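March, 9:20

Hurkeck dye lot, wash fastness, second round

Restarted the rinse series with the remaining cotton from the Boonyarit roll. Samran Nakpan had cut the strips on the bias last time, so the shrinkage numbers from round one are not usable. Color readings are fine and stay in the table.

Bath at 40 C, detergent without brightener, 184 g of fabric per load including ballast. pH at start 7.1, at end 7.4. Swatch 3 bled onto the adjacent white strip. Swatches 1, 2 and 5 did not. Swatch 4 was mislabeled and is out until Oranuch Srisuk finds the cutting sheet.

10:45
Repeated swatch 3 with an added cold rinse. Staining on the white strip went from grade 3 to grade 4. Still below what Estano asks for. Fixative dose is the next thing to change, one step up, same time in bath.

Spin at 600 rpm. At 800 the edges fray and the strip weights drift.
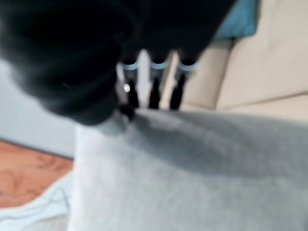 Gray is the hardest shade to grade by eye. The window light shifts it toward green before noon, and two of us differed by half a grade on the same piece. All gray readings go in the booth from now on, including repeats. For a pale reference in the color notes, the light-blue bands on the black fingers are nearer to what I mean by "washed blue" than any chip in the Tramura card.

To do: reorder multifiber strip, recheck balance, ask Samran for straight-grain cuts. Swatch 3 again after lunch with the higher dose.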